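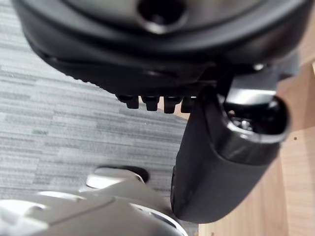 *Wrist cam on Irkis, up close. Four little black teeth along the ledge, gripper at bottom left, carpet behind.*

**Telholm Robot Club, build season gallery**

2019-03-18

Quick update before I have to give the laptop back. Only one picture on the page tonight, the upload kept dying and I'm not fighting it again. Rest goes up when I get a turn on the good wifi. Captions are written already so they're further down, pictures to follow.

If you're new: we're the after school robot club at Chisholm, 11 of us this year, and Irkis is our arm. We're taking it to Clasummont. Main job this term is close-up work, getting the gripper in next to a part and knowing where it is from the wrist camera alone. Harder than it sounds. Everything is black on black and shiny where you don't want it.

**More on the one at the top**

Look at the rim on that oval opening. To us, nice and bright. To our edge finder, a giant party. It draws lines all over the highlight and then goes looking for more of them. Teeth are better, squared off at the bottom and a faint light line on top of each. The fourth one is partly behind the curved piece so it usually gets missed. Thaddäus Sutter says teach it to expect a row and let it guess the last one. We're trying that next.

Carpet stripes are also a pain. All those short dashes read as edges too. Blurring first helps, but blur too much and bye bye teeth. Current setting is in the shared notes, please don't change it without writing down what it was!!

The big round hole up in the top part is what the younger group voted to use as a landmark. Dark middle, smooth rim, fair enough. It's in deep shadow though so the lamp people have work to do.

**Captions waiting for their pictures**

*Cable day.* Second try at the wrist cable. First one was too short by a thumb and pulled out every time the arm turned left. Longer now, zip tied at the elbow.

*Whiteboard.* Scoring for Clasummont, worked out by us from the rule sheet. 1000 points if every task goes perfect, which, ha. Close-up task is the biggest chunk and we only get 2 attempts at it.

*The labeling table.* Pizza and mouse clicking. We have 2469 frames saved since December and somebody has to go through and mark the edges by hand. Almost half done. Come help, you get pizza.

*Foam fingers.* Prototype grips cut from a yoga mat. Grippy, ugly, fell off in the second run. Glue was the wrong kind. New glue ordered.

*Practice run.* Timer, clipboard, everyone leaning in. Please stop leaning in, you make shadows and the camera sees all of them.

*Spare parts drawer.* Before the tidy up. The after picture is not happening becuase the tidy up is not happening.

**Still to do before we go**

- retake the lamp tests, both heights, same exposure
- finish labels (see pizza)
- write the row-of-teeth guess and run it on old frames first, NOT on the arm
- slow approach speed for the last bit, Thaddäus has the numbers
- permission slips. still missing a bunch. You know who you are
- backup of the frames folder, on a drive that isn't mine

**How to add stuff**

Drop your pictures in the gallery folder with your initials and one line saying what we're looking at. One line is plenty. No faces from the younger group unless their slip has the photo box ticked. Wrist cam shots are always fine, and please keep the blurry gripper ones, we need those for the labeling too. Cropping it out makes them useless for us since Irkis is going to see its own gripper every single time.

Also if you borrowed the small screwdriver set from the Chisholm cart it needs to go back, they asked again and I said I'd put it here.

Ok laptop's due. More pictures soon, hopefully all the ones with captions and the lamp tests aswell.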